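Open house at the Premurton works, and I came home with too many pens

I've been meaning to write up our trip to Jasby for weeks now. They're the people who make those fat colored markers, plus a line of plain T-shirts you can draw on, and once a year, in March, they open the doors of the Premurton building and let the rest of us wander through. My friend Wilma McIver got us onto the early tour, which meant leaving the house in the dark with a travel mug and no breakfast. Worth it!

The parking lot was already filling up when we pulled in. You check in at a folding desk, get a sticker with your name on it (mine said Wilma, hers said Lewis Munro, and the real Lewis Munro was standing behind us looking confused), and then you wait in a hallway that smells like a new box of school supplies. I could have stood there all morning.

Our guide was Finlay Tennant, who has worked in the ink room for 20 years and talks very fast. The ink room is the loud part. You look down through a window at the filling line, and the empty barrels come rattling along, get their felt, get their ink, and go off around a corner to be capped. Finlay told us the line fills 780 barrels before they stop to wipe everything down, and that the yellow has to be run first thing because any trace of another color ruins it. I had never once thought about that. Wilma asked what happens to the ruined yellows and he said they go home with the staff, so somewhere in Premurton there are kids coloring in some very murky suns.

After that you cross a covered walkway to the shirt side, which is so much quieter. Eun-seong Won runs the folding and finishing tables and she let us have a go. I thought I could fold a T-shirt. I can't! She does it face down, sleeves in, one side over, bottom up to the collar, flip, and it takes her about as long as it took you to read that. Mine looked like I'd sat on it. She also had us feel the difference between a shirt that had been washed before drawing and one that hadn't, and told us to wash first, always, no fabric softener. Good tip, and I've ignored it for years.

I asked her which colors people buy and she said white, white, white, and then orange, which surprised me. The orange ones are my favorite now, even though half the markers barely show up on them. Red kind of sinks in. Blue looks great, and the green goes a bit muddy but I like it that way. 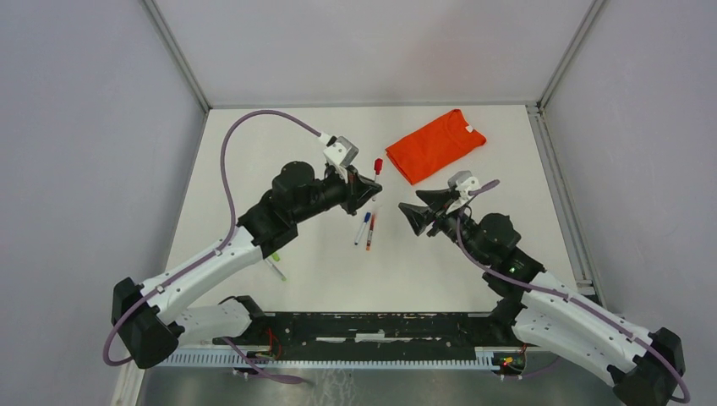 Anyway, I bought two of the orange ones at the shop on the way out, along with a mixed handful of markers from the loose bins, and Wilma bought a box so big she had to put it down twice before we got to the car. Prices at the shop are kinder than in town. It was 5 dollars for a shirt with a slightly wonky hem, and I looked for the wonky part and never found it.

Lunch was in the staff canteen. Get the soup. The sandwiches had run out of anything but egg by the time our group got there, and Struan Laing, who we'd met in the line, had driven a long way and was not pleased about egg.

A few practical things if you're thinking of going. Wear flat, closed shoes or they won't let you onto the ink side. The early tour is smaller and you get longer at the folding tables. Strollers are fine on the shirt side but there are stairs up to the filling line window, and the elevator was out when we were there. They had 620 people through the year before, according to Finlay, so the later tours do get packed.

I still need to wash my shirts before I draw on them. They're on the chair in the laundry room, and Wilma has already finished three of hers and keeps texting me pictures.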